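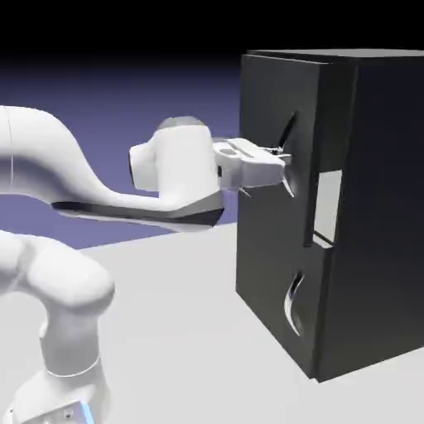
The Bawa Records Office will close its public reading room for three weeks beginning in September so that the remaining paper files can be moved out of the Skalach annex. The annex has served as the main store for land, school and burial records for longer than any current member of staff has worked here, and its lower floor is no longer suitable for paper. All files will go to the new store on Cokis Street, where they will be kept in closed storage in place of the open shelves used at Skalach. Readers who are used to finding their own volumes should note that every item will be brought to the desk by staff once the room reopens.

A total of 368 boxes remain to be transferred. Of these, 87 contain material that has never been listed in the public index, chiefly letters and account books received from the former district offices. Aba Aryee, Head of Collections, has asked that these boxes be opened and listed before they are placed in storage, and they will therefore be the last to become available. Requests for unlisted material cannot be accepted before the listing is finished.

The following services will continue during the closure. Certified copies of birth, marriage and burial entries may be ordered by mail or at the front counter, which will keep its usual hours until 4 p.m. Written inquiries will be answered, although replies may take longer than normal. Researchers with a court date or a filing deadline should say so at the top of their letter and enclose a copy of the notice. Group visits and the evening talks are suspended.

Items now held on reserve for individual readers will be returned to their boxes at the close of business on the last open day. Readers who wish to see them again will need to submit a new slip. Slips dated before the closure will not be carried over, and the old green slips will be withdrawn in favor of a single white form for all classes of record.

The reference numbers of files will not change. A number quoted in a published work or in a legal document will continue to lead to the same file. Shelf marks, which were used only at Skalach and were sometimes written in pencil on the inside cover, will be dropped. Kwaku Agyeman has prepared a table for readers whose notes give a shelf mark alone, and copies may be had at the front counter.

The maps are the subject of a separate arrangement. The large survey sheets are too wide for the new store and will remain at Skalach, on the upper floor, until a decision has been made on flat storage. They may be seen by appointment after the reading room reopens. Appointments should be made with Fuseini Nutsugah.

Readers holding an annual card will have its term extended by the length of the closure. There is no need to apply for the extension or to bring the card in. Cards that expire during the closure will be treated as valid on the first day of reopening and may be renewed at the desk at the present fee.

Questions about the move may be addressed to Dela Boateng, Reader Services, at the front counter or by mail to the main office.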